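Showing a robot by hand: your questions, with some doubts attached

Print this page | E-mail this page

Last reviewed by Anisa Tarigan

What does "showing" a robot a task mean?
A person does the job while holding a pair of grippers, and the movements are recorded. Those recordings are used to train a program that is later put on a robot. The sales leaflets call this teaching. I would be careful with the word. My niece can be taught to shut a drawer after two goes, and she will then shut any drawer in the house.

Is that the same as remote control?
No. With remote control the robot is there and moves as you move, so you find out straight away that its elbow won't go where yours does. With hand-held grippers there is no robot present and you find out in August. The hand-held way is a good deal faster, and that is mostly why people choose it.

How many goes does it take?
Ask three suppliers and you will get three answers. Cikico talks of 18 per task in its brochure. The Vorkbridge trial had 1222 usable ones for cupboards and lockers, out of around 2000 recorded, and I still would not let the result near my crockery. Ask any supplier how many recordings were thrown away, and why. If they can't say, that is worth knowing.

What are the square black-and-white patterns for?
They are markers. A camera picks them out and software works out where the thing carrying them is. They are cheap and they do the job until someone's sleeve gets in the way.

Do the people doing it need training?
Less than you would think, and probably more than they get. Reaching up to cupboard handles all morning is tiring, and tired people take short cuts. A robot trained on short cuts will copy them - nobody has yet shown me a system that can tell a short cut from a skill.

Will a robot trained in one room work in another?
Sometimes. Goh says yes. The evidence I have been shown was filmed in the room where the recordings were made, with the same doors and the same handles. I asked to see it tried on a kitchen in Pluvstead and am still waiting for a reply.

Who else gets recorded?
Anyone within view of a camera, including people at the next desk. Faces should be blurred before the recordings are passed on. Get that in writing, along with who does the blurring and when.

Should we buy one?
Not on the strength of a video. Bring your own cupboard door and ask them to open it twice.

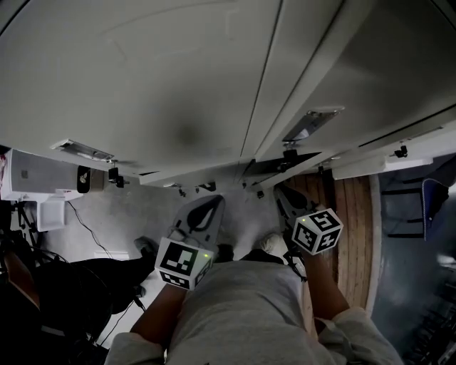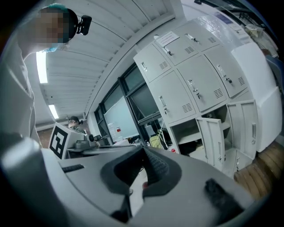
Overhead cupboards in the first picture, metal lockers in the second.

Vorkbridge, February 5, 2021

Have a question that isn't covered? Send it in, though please not the one about robots taking over. Replies can take a while.

Shares: 18 | Comments: 2

Related items
Remote control arms: what the delay does to you
Reading a robot brochure
Grippers, suction cups and what they drop
Who owns the recordings?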